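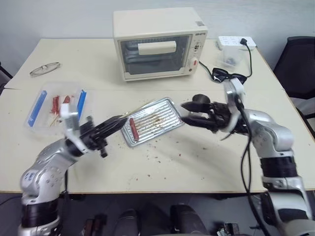

The two-arm station at Istover's Norndale workshop, with the left gripper holding skewer sticks at the grill tray.

NORNDALE, Sun 2 November — Automation integrator Istover has finished a comparison of two gripper types on a food handling task, and says the multi-fingered hand will stay on its bench station through the winter.

The task was to move skewered sausages between a clear plastic tray and a ribbed aluminum grill tray next to a small toaster oven. Each gripper made 398 attempts, split between the left and right arms. The arms, the mounting positions and the motion controller were kept the same for both. Only the hands and their grip settings changed.

The first candidate was a parallel-jaw unit from Berchtold with flat rubber pads. The second was the black multi-fingered hand from Murari. According to the test report, the Berchtold unit closed faster and was easier to calibrate, but it let the skewer turn between the pads when the stick was picked up near its tip. The report lists 56 drops for the Berchtold unit and 20 for the Murari hand.

"A thin round stick is a bad shape for two flat pads," said Graciela Núñez, who ran the tests. "The sausage is the heavy end, so it swings down and you lose your angle. With more contact points we could hold the angle long enough to set it on the ribs."

Núñez said most of the remaining drops with the Murari hand came from approach errors. The wrist would arrive a little low, and the fingers would press the stick against the rim of the tray before closing. Raising the approach height by 2 millimeters reduced these contacts, although it made the cycle slightly longer.

The results do not favor the Murari hand on every count. Grease and crumbs collected between the finger segments, and cleaning took longer than wiping down the flat pads. Abdelkrim Hajji, who maintains the station, has asked for a removable sleeve before any extended run. He also noted that the finger cables need more slack at the wrist when the arm reaches across the table.

Camera placement was compared in a shorter series. A head-level view gave the planner a good position for the grill tray and the sausage, but lost the wooden tips when the gripper passed over them. A view from the wrist kept the tips visible until contact and was worse at judging distance to the tray edge. Istover now uses both — head view for the approach, wrist view for the final closing move.

Oven door handling was left out of the comparison. Hajji said the door handle and the two dials will be tested separately later in November, using the same arms and the Murari hand. The controller settings from the skewer tests will be the starting point.

Contact the Norndale newsroom | Copyright Norndale newsroom. All rights reserved. | Back to top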